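How to Get Your Crew Through the First Month with a Folding Cell

We run laundry and pressing for small guesthouses and a few private homes on the Primmont side of town, and last winter the owners decided the folding tables were going to get some mechanical help. I run the floor, so guess who got to plan it! What follows is how I'd do it again, with the parts I got wrong left in so you can skip them.

Step 1. Write down what people do now

Before any equipment shows up, stand next to the people who fold and write down every move. I spent two full shifts on this and still missed stuff. My notes said "fold sweater." The folks at the table were smoothing the front, checking the buttons, turning the sleeves in, feeling for anything that might snag, and then folding. That's five jobs hiding in two words, and the machine only gets the ones you tell it about.

Step 2. Sort the work into three piles

Pile one is flat and boring: pillowcases, hand towels, napkins. Pile two is shirts and pants. Pile three is anything knitted, beaded or delicate. Start with pile one only. I let the installers from Dreltley talk me into starting with pile two and we lost most of December to it.

Step 3. Teach the knits last, and let your folders do the teaching

Cable knits are where you find out how much your people know. A raised braid down the front makes a sweater want to fold in one place and fight you in another. Pearl buttons need to lie face up so they don't press into the layer below, and anything sewn on as trim has to stay clear of the crease. Lay the piece out on a bed or a big table, front up, sleeves out to the sides, and do it slowly. Open the fingers wide, come in low, pinch, lift, pause. Then the other side. 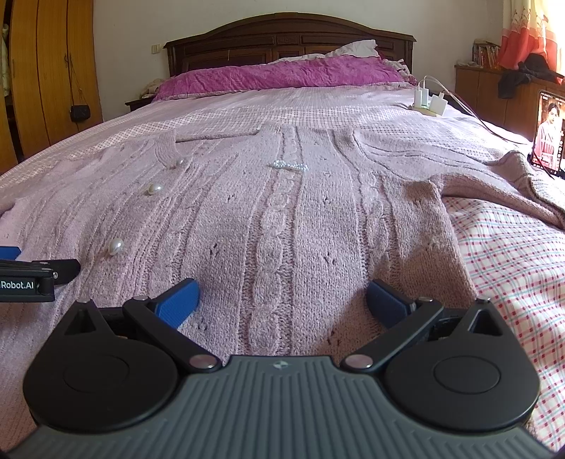 Written by the floor lead, Skurnport Linen and Pressing

Plan on 27 good demonstrations per garment type before you ask for anything back. We tried to get by with fewer and the folds came out lopsided. Also, rotate who does the demonstrating! Holding the grippers is tiring on the wrists in a way that folding isn't, and after 40 minutes everybody gets sloppy.

Step 4. Change the job descriptions before the machine goes live

This is the step I skipped, and I heard about it. Two of my best folders were suddenly teaching, checking and fixing, on folding pay. We sorted it out with a new grade, but it should have been on paper on day one. Put the numbers up on the wall too. We were doing 700 pieces a shift by hand, and people wanted to know what the new target was and whether it meant fewer hours. It didn't, for us, and I should have said so a lot sooner.

Step 5. Keep a hand table

Leave one table fully manual. Ours takes all the knits that come in with loose threads or missing buttons, plus rush orders. It also keeps everyone's hands in practice for days when the cell is down, and it will be down. We check the first 100 pieces of every shift by eye and send the bad folds to that same table.

Step 6. Ask again after six weeks

Sit down with the crew and a pot of coffee. Mine wanted the stop button moved closer, softer light over the checking bench, and the Ozoliņš labels printed bigger so they could be read from the cart. All cheap, all done by the next payday. The one thing still on the list is a stool that fits under the bench, so if you know of one with a footrest that doesn't wobble, send me a note.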